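From: Salamatu Bassey
To: Odd News and Critter Stories list
Date: February 2022
Subject: Re: Goat on the library roof

Hi all,

Thanks to everybody who wrote back about the goat! I had no idea so many of you had roof goat stories of your own. I promised an update, so get comfortable, because it got sillier after my first message.

For people who joined over the weekend, this is what I sent before:

> Has anyone else seen the thing out of Tullden? A goat got up on the
> roof of the branch library during story hour and would not come
> down. The kids could hear hooves over their heads. My cousin was
> there with her twins and says the librarian just kept reading,
> only louder. They think it came from the Prorby side of the creek.
> I will ask around and report back.
> Salamatu

So I asked around. The goat is named Biscuit, she's four years old, and she did come from the Prorby side. She belongs to a couple who keep a small herd behind the old feed store, and she has form. Back in November she walked into the laundromat and stood in front of the dryers for most of a morning – warm air, I guess. Before that she rode two stops on the Kumsa bus, and the driver told my cousin she was no trouble at all. 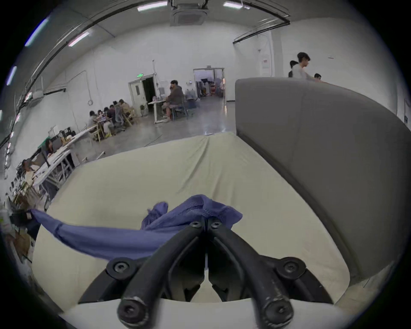
Getting her down from the library was the fun part. The fire crew came with a ladder, and Biscuit watched them set it up and then strolled over to the other end of the roof. They moved the ladder. She strolled back. This went on long enough that the whole story hour group was out on the lawn cheering, and I'm sorry to say they were cheering for the goat.

What finally worked was a bag of pretzels. One of the twins had it (my cousin is very proud) and shook it, and Biscuit came down by herself, off the low end of the roof, onto the bike shed, onto a bench, and onto the grass. So that's how she got up there too! She ate the pretzels and part of the bag and was walked home on a borrowed dog leash.

Somebody's video of the ladder business had 57 views when I first looked and was past 1,000 by supper. The library has now moved the bench. I give it a month before she finds another way.
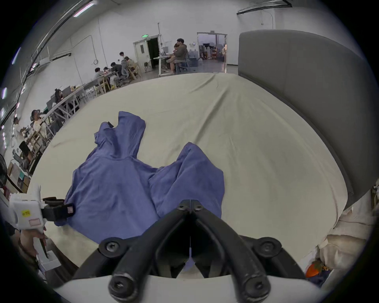
Salamatu Bassey
List moderator and keeper of the story archive

P.S. A few other bits while I have you. The archive now has 201 stories in it, and 26 of them are goats, which says something about either goats or us. If you sent me one over the winter and don't see it, please send it again, as I lost a batch when I switched computers.

Somebody asked for the one about the goose that kept setting off the car wash in Tuvuren. I have it, it's filed under "birds, misc." and I'll repost it when I get a minute. The ending isn't as good as I remembered, but the part with the minivan still made me laugh out loud.

And please trim your replies! The last digest had the whole raccoon thread in it three times.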